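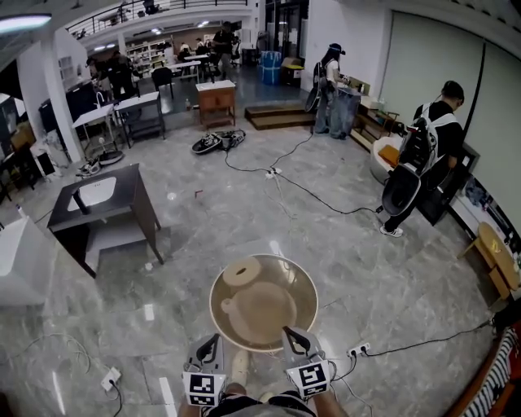 Basins and Small Bathroom Furniture: A Gallery from the Hall in Tralham

19 October 2022

We are a small shop for bathroom furniture, and for most of our years we had only one narrow room with a window to the street. Now we have rented the hall behind it, and the furniture has finally enough space so that a person can walk around it. The gallery shows the hall while we are setting it out. Some pieces are already in their place, some are waiting for their partner, and the cables are still on the floor. We wanted to show it early, as many customers have asked us by telephone what we will have in Tralham and what will stay in the catalog only.

Under each title there is a line or two about the piece, and sometimes a little more when there is something useful to know before buying.

The brown basin
Round, glossy tan-brown inside and cream on the outer rim. The brown is warmer under the ceiling lights than in the morning near the window, so please look at it in both places before you decide. Our catalog calls this color "Pietrzak brown," after the small workshop where we first bought it.

The same basin, from the inside
The drain is round and it takes the ordinary drain cover which we sell at the counter. For cleaning we recommend a soft cloth and dish soap. Powder cleaners will make the gloss dull after one winter, and we cannot repair it.

Dark vanity with white sink
A dark wooden cabinet with a rectangular white sink and a black faucet. Below is an open shelf, which is good for towels and less good for people who do not like to fold them. We have moved this vanity to three different corners of the hall and we are still discussing.

The faucet
Black faucets are asked for very often now. They show dried water drops more than the chrome ones, especially in towns with hard water. If you wipe the faucet in the evening, it stays nice. If you know that you will not wipe it, please take chrome.

White tables
They are not for sale. We use them to lay out samples, handles and hinges, and later they will hold the catalogs and the coffee.

Small cabinet with white top
Wooden, low, and the piece which most visitors touch first. It fits beside a toilet or under a window. The white top can be ordered separately, if the old one has got a mark from a hot hair iron (it happens more than you think).

Low steps
Two platform steps, made of wood. A family with children can use one in front of the basin, but our customers buy them also for a bathtub with a high edge. We put felt under them for a stone floor and rubber for a tile floor. Please tell us which floor you have when you order.

Tall cabinet
The tall wooden cabinet stands farther back, so it does not take the light from the lower pieces. In a real bathroom it should always be fixed to the wall with the bracket. The bracket is included in the price and we are a little strict about it.

The floor
Many people ask about the floor and not about the furniture! It is gray polished marble with white veins, and it was in the hall before us. We do not sell it and, sadly, we do not know the quarry. It reflects the lamps, so with gray furniture the room becomes cold, and with wood it becomes friendly. That was our reason for starting with so much wood.

Cables and power strips
The electric work will be finished before the opening. In the plan there are lamps above every mirror, and each lamp needs its own place to be plugged in. Until then, visits to the hall are by appointment only, and we ask everybody to lift their feet.

Blue bin and cardboard box
They are near the wall. In this phase of work there is always one more box. The last delivery from Lilteck had 33 drawer handles in it, each one wrapped separately in two layers of paper, and the unpacking took one whole afternoon.

Handles
The Lilteck handles come in black, in brushed steel and in a matte white which is not yet in the printed catalog. They fit our drawers without new holes, if your cabinet was bought from us after 2015. For older cabinets, please measure the distance between the screws and write it to us.

The Zornero mirror line
The mirrors will arrive in February. Zornero makes them with a thin wooden edge, oiled and not lacquered, and we have asked for the same dark tone as the vanity. We will add them to the gallery when they are hanging on the wall.

Visiting and ordering
The front shop is open as usual. For the hall, please write or call one day before. Delivery inside Tralham is free for orders over 500, and for other towns we calculate it by distance. A basin alone can be collected at the counter, and we will pack it for your car. Basins which are ordered in another color need 7 weeks.

We use cookies to remember your language and your shopping list. By continuing to read this site you agree to our use of cookies. Accept | Settings

Comments (4)

bathroom_in_progress
Very nice brown! Does the round basin exist also in green? I have green tiles from the previous owner and I must live with them.
Reply

Shop team
Thank you for the kind words. In green we have only the oval one. We can send you a sample chip of the color by mail, please write us your address through the contact form.
Reply

oldhouse77
I bought the low step last year for my mother. It is stable and she uses it every day. The felt came off after some months, but the shop sent me new pieces without asking for money.
Reply

marble fan
Please keep the floor as it is and do not put carpets. Also, how deep is the small cabinet? My space is 13 inches between the door frame and the radiator, and I do not want to order it and send it back.
Reply

Recent in the gallery
Handles and hinges: the new drawer of samples
How we pack a basin for a long trip
Oiled wood in the bathroom, after one year
The old shop window, before the move
Zornero mirrors: first drawings
Choosing a faucet for hard water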